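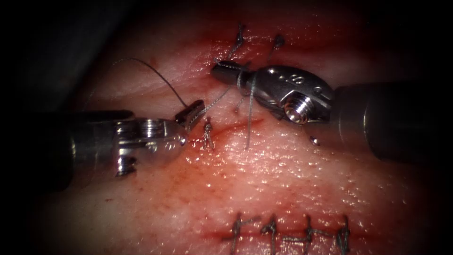 Robot surgery open day at Dendwood: what is there to see, and is it all right for a squeamish person?

Posted in Days Out and Open Days

Reinhold Sauerland

Hello everyone, I hope this is the right corner of the site for it, and do move me if not. My granddaughter is fifteen and has got it into her head that she wants to be a surgeon, or possibly an engineer, depending on the week, and she has found out that the Dendwood teaching centre is holding an open day on 24/09/2022 with a demonstration of robotic stitching. She would like me to take her. I would love to (we don't get many outings together these days!) but I'm a bit of a coward where blood is concerned, and I had to sit down on the kerb after my own flu jab.

What I'd like to know is how long the demonstration goes on, how close you sit, and whether there's somewhere for a grandfather to wait with a cup of tea if he goes green. I also wonder how much she'll follow. She's bright, but she has never watched an operation of any sort, and the leaflet only says "suturing with robotic instruments", which could mean anything. Has anybody here been to one of these before?
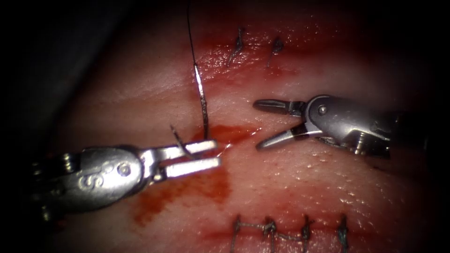

Henrike Frerichs
Open day guide, Dendwood teaching centre

Hello Reinhold, what a lovely reason to come! I've helped with these days for a good while now, so let me try to put your mind at rest.

Each showing lasts 20 minutes and you sit in the Fullari Room, with the screens at the front. There's no patient. The stitching is done on a piece of tissue, but I won't fib to you, it does look wet and red in places, and on the big screens everything is enlarged a great deal, so a small smear looks like rather a lot. If that bothers you, ask for the back row by the door, where you can slip out without climbing over anyone. The tea is just across the corridor and your granddaughter can stay in her seat with one of us.

As for what she'll follow, I think more than you expect. Tell her to keep her eye on the needle first and forget everything else. It's a curved one, and the driver holds it in a pair of narrow jaws. Once she has got used to that she can start watching the second instrument and how the thread gets managed between the two, and by then she'll be looking at the knots. People always ask about the knots. They're separate little stitches, each tied on its own, and there's something very satisfying about a neat row of them along a closed cut. 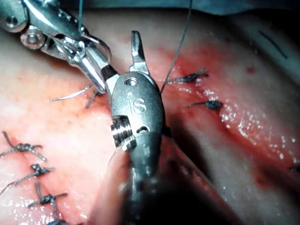 Can visitors try the controls themselves?

Visitors aged twelve and over can have a turn at the practice console after the showing, moving rubber rings from one peg to another. Put your name on the sheet at the welcome desk when you arrive, as the turns go quickly.

I'd add that your granddaughter should bring her questions written down. Our speakers are very patient, but the room gets noisy at the end and I've seen many a young person lose their nerve. We had 955 people through the doors last time, and the mornings were much the calmer part, so I'd aim for the first or second showing if you can bear an early start.
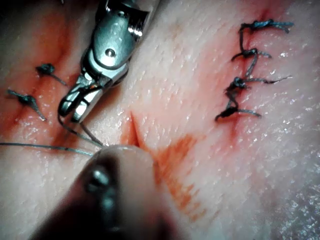 One more thing about the thread, and then I'll let you go. New visitors often think the slow bits are the dull bits, when a long strand is being drawn along and nothing much seems to be getting finished. Those are the parts I'd ask her to watch most closely. Too much pull and the edges of the cut bunch up, too little and they don't meet, and it's all the same to a trained hand whether that's done with fingers or with a robot. I could talk about it all afternoon and my husband will tell you I do.

Come and say hello, I'll be the one in the green cardigan by the lift.

fekalano

Went last year. Parking is hopeless, get the bus to Harms Corner and walk up the hill. The film they show beforehand is worse for blood than the stitching, so go in after that if you're funny about it. Sandwiches run out by one.

Reinhold Sauerland

Thank you both so very much, that's a great relief. Back row by the door it is, and we'll come on the early bus. She has started her list of questions already and is on the second page.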